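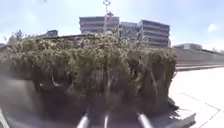
户外移动平台组 · 现场规程

首页 > 内部手册 > 户外作业 > 绿化带旁行驶

阅读时间:9 分钟

机器人在绿化带旁边怎么走才算规矩

先说适用范围。本页写给要带车出门的人:车在园区、广场、楼间步道这类铺装地面上走,旁边有树篱、花坛、台阶或矮墙。车间里跑惯了的同事请从头读,不要直接跳到第四步。上回跳到第四步的人,后来花了一下午从灌木里往外挑碎叶子,挑得很仔细。

本规程第一版是 Bart Verbeke 写的,全文只有一句:“别撞东西。”意思到了,可惜审核的时候没法逐条打勾,于是有了下面这些。

一、出门前

1. 领车,核对车号和电池编号。两样对不上就换,不要在登记表上改成对得上的样子。

2. 检查前部框架。金属杆件逐根用手摇一遍,松的拧紧。前杆如果会进入相机视野,要在遮罩文件里标出来,否则避障模块会十分敬业地躲避自己的鼻子,原地不动,直到你怀疑人生。

3. 擦镜头。用镜头布,不用袖子。袖子也是布,这个论点已经有人提过,已经驳回。

4. 试急停。遥控器上按一次,车身上按一次,两次都要看到驱动断电的指示。只试一个不算试过。

5. 把当天的路线发给场地方。对方不回复,就打电话。对方说“随便走”,请把这三个字变成书面的再出发。

二、到了现场,先用脚走一遍

路线先由人走,再由车走。走的时候低头看地,抬头看光,两件事轮流做,别同时做。

看地主要看这几样:

- 铺装板的接缝。细缝不用管,缝宽到能卡住硬币的,记到路线图上。
- 花坛的转角。石头或混凝土的台沿常常比植物多伸出来一截,从远处看,目光都被叶子吸走了,车的路径规划也差不多。转角要按台沿的最外点来留距离,不按叶子算。
- 路缘和矮台阶。和后面的墙颜色接近时,深度图上容易连成一片。浅灰接着稍深一点的灰,人眼尚且要认一认。
- 散落在铺面上的枝叶。不多的话扫开,多的话绕开。

看光主要看反差。大太阳下的浅色石板能亮到发白,花坛背光的侧面又黑成一团,自动曝光只能照顾一头。我们的做法是开车前让相机对着明暗交界停一会儿,等曝光稳定,再看阴影里的轮廓还认不认得出。认不出,就手动压曝光,或者换个时间来。下午四点的树篱和正午的树篱,在传感器眼里是两种植物。

三、设定距离和速度

本组规定,车身最外沿与任何硬质固定物之间保持 200 毫米以上。这是下限,请不要当成目标来瞄准。“最外沿”包括前杆、天线,以及你临时用扎带绑上去、打算回来再说的那个东西。

植物单独说几句。激光打在灌木上,回波有远有近,叶子后面是枝,枝后面是空的,再后面可能就是石头。Kireo 那套建图软件在我们手里经常把垂下来的枝叶当噪声滤掉,一大片绿篱在地图上瘦了一圈。遇到这种情况,不要去调滤波参数跟它讲道理,直接在地图上手画禁行区,沿植物外缘画,画得难看没有关系。

反过来,也不要因为植物是软的就许可接触。软的是叶子。场地方养护绿篱要花钱,剪得方方正正的那种尤其花钱,而且他们看得出来哪一块不是自己剪的。

速度方面:开阔铺面按场地许可走;贴着花坛走用低速档;转角处先停,看清再转。转角后面最常见的障碍物是拿着咖啡的人。

四、正式行驶

1. 两人一组。一人持遥控器,眼睛看车;另一人看周围,负责和路人说话。两个角色不要由同一个人兼任,哪怕他自称很擅长。

2. 持遥控器的人站在车的侧后方。站在正前方拍视频的,视为障碍物。

3. 开始录数据之前,先口头报一声“开始”,结束报“结束”。后期对日志的人会感谢你,虽然他不会说。

4. 每次沿花坛走完一段,停车,看一眼画面有没有拖影。近处的花坛底部糊成一道一道的,多半是离得太近、走得太快,或者两样都占。降速,拉开距离,重走。

5. 有人靠近就停。有小孩靠近,停下来并且把遥控器举高。

6. 出现定位跳变、画面中断、轮子异响中的任何一项,按急停,再讨论原因。顺序不能倒。Hermans 项目那次是先讨论的,讨论质量很高,车在讨论期间开上了路缘。

五、拍进去的东西

户外画面里总有楼、窗户、路灯和远处的建筑,这些通常没问题,但仍要按场地方的许可范围处理。具体规矩:

- 许可书上没写的建筑,不把镜头专门对过去停留。路过时带到可以。
- 可辨认的人脸和车牌,入库前一律打码。
- 灯杆上的牌子、门牌之类,能读出字的,按许可书处理;读不出的,不用放大到读出来为止。
- 天空随便拍,目前没有收到过投诉。

Donetti 园区另有自己的拍摄规定,比我们的长得多,附录里占了大半。去那边的人请提前读,不要在门口读,门卫已经认得我们这种站姿了。

六、收车

1. 断电,取电池,放进防火袋。

2. 清理前杆和轮子里的枝叶。叶子带回来放在工位上,会有人问。

3. 沿路线走一遍,检查花坛边沿有无新的擦痕。有就拍照,当天上报。用手指抹两下看看能不能抹掉,这个动作可以做,做完还是要上报。

4. 填行驶记录,至少写清:场地、光照情况、最近距离、有没有按过急停、为什么按。“手滑”是可以接受的理由,空着不行。

5. 数据拷完并核对后再清空车上的存储。核对的意思是打开看。

七、几个常被问到的问题

下雨能不能出车?看车型防护等级,看轮胎,看铺面。光面石板淋了雨,制动距离要重新测,别用干地的数。

能不能抄近路从花坛边的台沿上过去?不能。台沿平整、宽度合适、阳光很好,也不能。

Arkitz 的车为什么能离树篱更近?他们有他们的规程。想看的话走正式渠道去借,不要跟在人家车后面量。

发现本页有错怎么办?在手册页面提修改,写明章节。口头告诉我也行,但我通常正看着车。

户外移动平台组 · 内部资料,请勿外传 | 联系我们 | 返回顶部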